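## Jumper season (and what to do with the wretched things)

Well, it is September, and the cupboard on our landing has started to swell. I opened it on Wednesday to find a pillowcase and three cardigans came out on my head, which I took as a sign that this month's household bit had better be about woollens.

I put a note in the last newsletter asking how you all fold yours and my goodness, you had opinions. Monique Boyer rolls everything, even the thick ones, and stands them on end in a drawer like sausages. Didier Pons hangs his (Didier, your shoulders! They'll go all pointy!). Sheyla Llanos wrote me two full sides of paper with diagrams, and it's her way that I've been doing all week, so I'll pass it on as best I can.

You want a bed for it, or something just as big and flat. I tried the ironing board first and spent more time picking sleeves up off the floor than folding. Lay the jumper out and give it a good smooth with your palms, working from the neck down to the hem. Then bring one side in towards the middle, turn the sleeve back down along the length of the body, and do the same with the other side. Bottom up to the top, once for a chunky knit and twice for a thin one. Sheyla does hers face down to begin with so the front ends up on show, but I keep forgetting and haven't come to any harm.

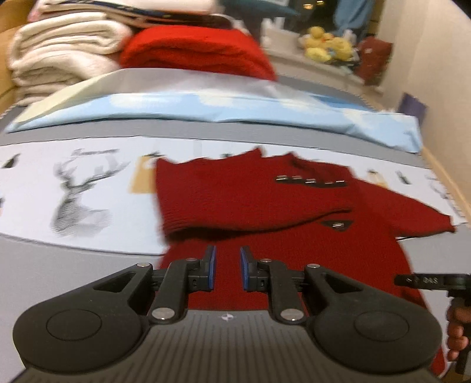
*Hornanham Newsletter — Issue 261*

A dark red one like that, with shiny bits on it, wants a little more care than your plain school-run jumper. I always check that anything small and silvery is sewn on tight before I put a knit away, and I fold so the trimmings don't end up rubbing against the wool. A sheet of tissue between the layers does the trick. I use the stuff that comes in shoe boxes, ironed flat if I'm feeling grand.

And do put something clean underneath while you work! Dark wool picks up every bit of fluff going. I'm rather fond of a printed cloth for this, and a deer with a good set of antlers cheers up a dull job no end. I've been getting my winter bedding out at the same time, so at the moment everything in our house is being folded on top of something else that needs folding.

Flor Arboleda asked about ribbing, and whether cuffs go baggy if you fold across them. I've never had trouble, but I do try to leave the cuffs lying flat and put the crease further up the arm. If yours have already gone, a dip in warm water and a gentle squeeze back into shape sometimes brings them round. Dry flat, on a towel, away from the cat.

As for moths, I'm still on lavender bags. Édgar Guzmán swears by cedar balls and has offered me 13 of them in a sock, left over from doing his own wardrobe — I've said yes please.

One last thing: if you turn out a jumper you know you won't wear, the swap rail is going back up in the Colholm Room next month. Clean ones only, please, and pin a note on with the size if the label's gone. Children's knits went in minutes last time, so more of those would be lovely. Bags can be left inside the porch any morning before ten.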